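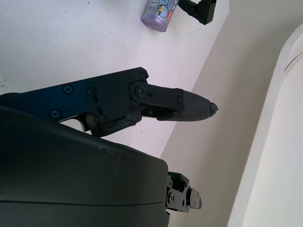

Skakar Fadstead table, white top
Reviewed by Veerle De Graaf
July 28, 2023

The Fadstead is the plainest table Skakar sells. I bought the white one in June for $193, plus delivery, to replace a Bivetti folding table that had started to sag in the middle. I use it every day for sewing, paperwork and the occasional meal, so it gets more wear than a desk would.

It came as one flat box, heavy enough that I had my neighbor take the other end on the stairs. The top was packed face down on foam and the corners had cardboard caps. One cap was crushed but the corner under it was fine. The legs, the cross rail and a bag of bolts were in a second, smaller box inside the first.

Putting it together took me almost 90 minutes. The instructions are drawings only, and step four shows the rail the wrong way around. If you follow it you will have to take two legs off again. I did. Everything else lined up, and the holes in the underside were clean. The Allen key in the bag is too short to get a good grip on, so use your own if you have a set.

Once it was up I found a slight rock on one side. The feet screw in and out and that took care of it. They do work loose — I have had to turn one back in twice so far — and a dab of thread glue would probably stop that.
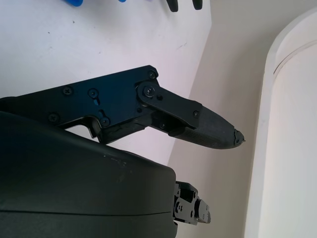 As for the finish, it is easy to live with. Coffee wipes off with a damp cloth, even after sitting overnight. Ballpoint needs a little rubbing alcohol. Pencil is the worst of the lot and leaves a gray smear that takes a few passes to get rid of. I use a mat for the rotary cutter and put a trivet under anything from the oven, so I can't tell you how it stands up to blades or heat.

A white top does show crumbs and thread ends. It also makes dropped pins much easier to find, and dark fabric is easier to cut on it than on the brown surface I had before. Under a lamp there is some glare. I moved the lamp to the left and stopped noticing.

Against a pale wall the table more or less disappears, and that was what I wanted in a small room. My sister thinks it looks like an office. She has the Colombo in walnut, a nicer looking table at a much higher price, with a drawer. The Fadstead has no drawer and no place to add one, as the rail gets in the way. It also gets in the way of your knees if you sit at the middle of the long side on a high chair.

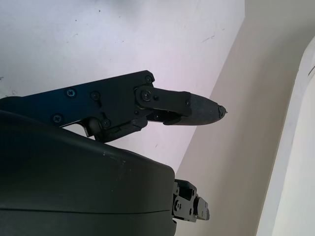

By the white wall in the workroom.

I had one question for customer service, about buying spare feet. They answered the next day and said feet are sold in sets of four. Shipping for such a small packet seemed high, so I am holding off until I need them.

Good: flat surface, easy to clean, steady with the sewing machine running at full speed.
Not so good: the step four drawing, the loose feet, the low rail.

I would buy it again at this price. Four out of five.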